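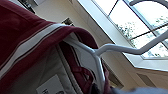
Ngozi Abubakar has hung up the same few jackets so often this week that she does it in her sleep. "My partner caught me at it," she laughs. "Hands in the air, feeling for a collar!"

She leads the laundry work at Curero, where she and Wilmer Puma are teaching a robot to deal with clothes on hangers. The learning system gets its lessons from people: someone guides the arm through the job, the wrist camera records it, and the good runs go into the pile. The target is 60 good runs a day. On Saturday they managed 40 and went home happy anyway.

"A collar is a wonderful problem," says Puma, who came over from Cleltov, where he worked on boxes. "A box is a box. Cloth has folds, it has a lining, it swings about when you touch it. And from the wrist you're so close that everything is sleeve or hanger, with a bit of window behind, and the whole room leaning over."

They like the leaning. Abubakar wants as many angles as she can get, and bright glass in the background too, as homes have windows and people won't draw the curtains for a machine. Dark red cloth against a white hanger is one of her favourites. "You get this lovely clear line to follow, and then it goes under the fabric and you have to guess. I want the robot to get good at guessing."

What gets thrown away? Less than you might think, says Puma. A fumble followed by a decent recovery stays in. "Those are gold. I'd swap 4 perfect ones for a good fumble."

The next batch is coats, in July, at the Gumley flat. Abubakar has already bought the hangers.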